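Plokano kitchen demo – readme for the open day set

Put together fast after the Wednesday open day at Skov. Will tidy later, maybe.

What this is
Simulated kitchen, two-finger gripper, view from the wrist. Ran live on the big screen in the front room while visitors came and went. 448 runs kept out of 500. The rest got dropped, mostly double starts and resets.
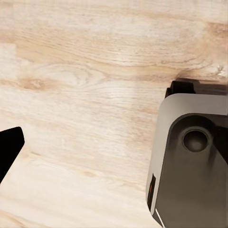 Rendering is stock Brallisier, default lights. Wood textures are the old ones, new ones didn't make it in time.

Layout
One folder per run. Frames, joint log, short text file with the task line. Names follow the Londodar scheme, so don't rename anyting or the loader breaks.
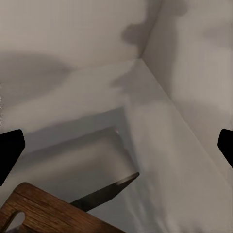

Knife and cutting board tasks are in the second batch. White cabinet interior, low contrast – watch your thresholds. Shadows on the walls are soft and move with the arm, they have fooled at least one segmenter. 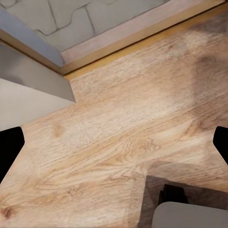
Visitor runs
91 of the kept runs were driven by visitors on the teleop desk. Flagged "guest" in the run file. Pace is all over the place, some long pauses while people asked questions. Keep or filter, your call. Most asked question of the day: can it do dishes. Not yet.

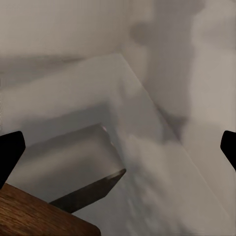
Known problems
– 3 runs have no joint log
– task lines typed by hand, spelling varies
– board is sometimes "board", somtimes "chopping board"
– clock on the demo machine was an hour off, sort by run number

To do
Split file. Checksums. Shorter queue at the teleop desk next time, afternoon got pretty full.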